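Section 4. Preparing the Bonding Station

4.1 Purpose of this section

This section describes how to lay out a table for gluing metal angle brackets into cardboard trays. It applies to all stations in the Gurcombe assembly rooms that use the Vivine tray insert. Users who have not completed the general safety briefing must do so before starting. Questions concerning this section should be addressed to Soo-ah Son, Assembly Methods.

4.2 Items required

Table with a flat top, placed against a wall
Black cover cloth
Shallow cardboard tray, assembled
Metal angle brackets, as listed on the job sheet
Hot glue gun with power cord
Glue sticks of the type named on the job sheet
Heat-resistant rest or pad, for use while gluing
Lint-free wipes

4.3 Preparing the table

1. Clear the table completely and wipe the top with a dry cloth.

2. Lay the cover cloth so that it reaches the back edge of the table. Smooth it by hand from the center outward. Light wrinkles are acceptable. Folds that would tilt the tray are not.

3. Inspect the cloth for hardened glue left over from earlier work. Peel off any residue found. If the cloth is stiff or scorched, replace it and record the replacement in the station log.

Note: Cover cloths are washed in July and at the end of each production run. Do not wash them at the station.

4.4 Placing the tray and the tools

4. Fold up the four walls of the tray and press along each crease. Set the tray near the center of the table with its open side up.

5. Place the glue gun toward the back of the table, on the left. The nozzle must not touch the tray or the wall.

6. Gather the power cord into loose coils behind the glue gun. Do not wind the cord tightly, and do not let it lie across the tray.

7. Set out the brackets on the cloth in front of the tray. Keep them apart from one another so that each can be picked up singly.

8. Compare the station with Figure 4 before continuing.
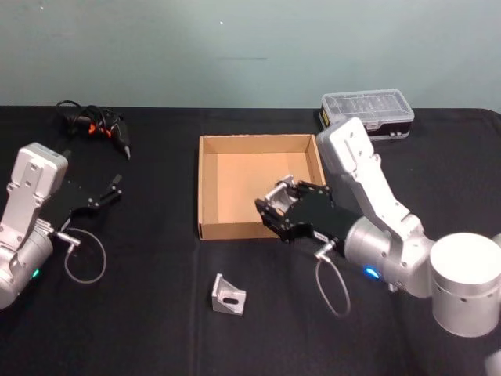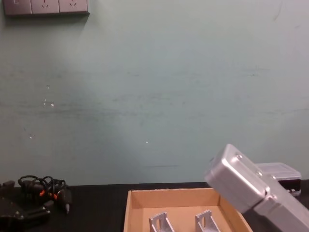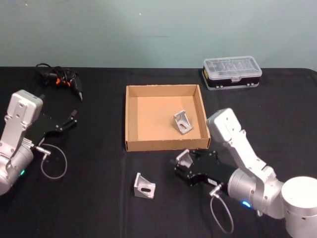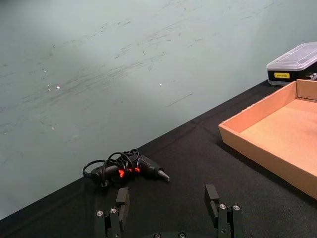 Figure 4. Views of the bonding station. The third view shows angle brackets inside and in front of the tray.

4.5 Checking the brackets

9. Pick up each bracket and check both faces for burrs, oil and bent corners. Wipe the faces that will receive glue.

10. Try the bracket in the tray before any glue is applied. One face should lie flat on the floor of the tray and the other should stand flush with the wall. If the bracket rocks, set it aside and take another.

11. Return rejected brackets to the Erska parts bin. Do not straighten them by hand.

Note: Bracket lots are packed in boxes of 2000. If more than 40 brackets from one box are rejected, stop work and report the lot number printed on the box.

4.6 Heating the glue gun

CAUTION: The nozzle and the melted glue can cause serious burns. Keep hands clear of the nozzle from the moment the tool is connected until it has cooled fully.

12. Load one glue stick. Do not pull a partly used stick out of the back of the tool.

13. Move the glue gun onto its heat-resistant rest, then connect the power cord to the wall outlet. Make sure that the cord has enough slack to reach the far wall of the tray.

14. Allow the tool to heat for the time stated by its manufacturer. Squeeze the trigger lightly over a scrap of cardboard. The glue should flow without force. If it does not, allow more time and try again.

CAUTION: Never leave a connected glue gun unattended, and never lay it directly on the cloth while it is hot.

4.7 Fixing the brackets

15. Apply a short line of glue to each bonding face of the bracket. Keep the glue away from the screw holes, if the bracket has them.

16. Lower the bracket into position and hold it still until the glue has set. Avoid sliding it once it has touched the cardboard.

17. Remove loose threads of glue after they have cooled. Threads left in the tray may stick to the product packed in it.

18. Repeat for the remaining positions shown on the job sheet.

4.8 Closing the station

19. Disconnect the glue gun at the outlet and leave it on its rest until cold.

20. Coil the cord loosely and return the tool to storage. Place unused brackets back in their box and close the lid.

21. Sign the station log and enter the number of trays completed.

For tray sizes and bracket positions, refer to Section 9.

Section 4 last revised 9 Oct 2020.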